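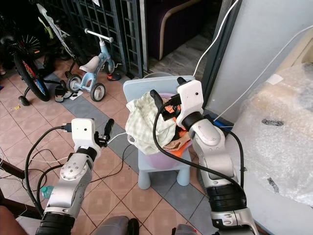 Ungate Reading Room
Progress report to the Darwish Fund, first half of the grant year
Prepared by Ctibor Sýkora, project coordinator
2018-07-15

1. Summary

The grant supports a home lending service for people in the Bidar district who cannot come to the library by themselves. Most of them are older persons, and a smaller part are parents with very young children or people after surgery. In this report I describe what was done until the end of June, what was spent, and where we are behind the plan.

The service is running on all four routes which we promised. The catalog for home readers is finished in its printed form. The telephone line opened three weeks later than planned.

2. Lending

In the reporting period we made 1,765 loans to home readers. Our target for the whole year is 2,150, so we will very likely pass it already in August. I must be careful with this number, as it includes renewals. The way of counting was agreed with your office before the start, and I did not change it.

Large print novels are the most asked for, and after them audio books on disc. We had expected more interest in newspapers. Several readers told our drivers that they get the news from the radio and do not want it twice.

One change was made to the routes. The northern route was too long for one afternoon, and the last readers received their books after dark in winter. We divided it in two parts and moved the second part to the morning. 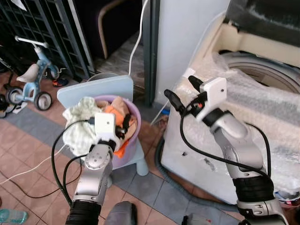 The bags for the books were also replaced. The first ones, made of thin cotton, did not protect well against rain, and two atlases were damaged. The new bags have a lining and a pocket for the reader's card. They are heavier, and the drivers have asked for a small folding cart, which we would like to buy from the remaining equipment money.

3. Catalog and telephone line

The printed catalog has 800 titles. It was set in large letters by the Drollora print shop, who corrected our mistakes in the author index without extra charge. We ordered 200 copies and nearly all are given out. A second printing is not in the budget.

The telephone line is open on two mornings each week. The delay came from the contract with the phone company, which was sent to our old address. In the first weeks the calls were few. Now the line is often busy, and some readers call mainly to talk about the book they have finished. We do not hurry them. 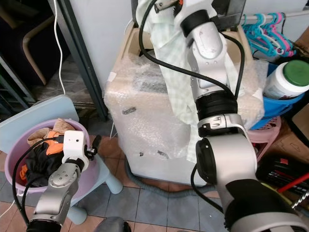 4. Spending

Fuel and driver hours are within the plan. Book purchases are a little over it, for the reason that large print editions went up in price in spring. We covered the difference from the postage line, where we spend much less than we thought. The table with all items is sent separately, together with copies of the invoices.

5. Next steps

In the second half of the year we will ask all home readers a short list of questions, by telephone or on paper. The draft of the questions will come to you in August for comments. We also want to try exchanging audio books with the library in the neighboring district, if their director agrees to the terms of lending.

I ask for your approval to move the rest of the equipment money to the folding cart and to a second printing of the catalog. A short written answer is enough.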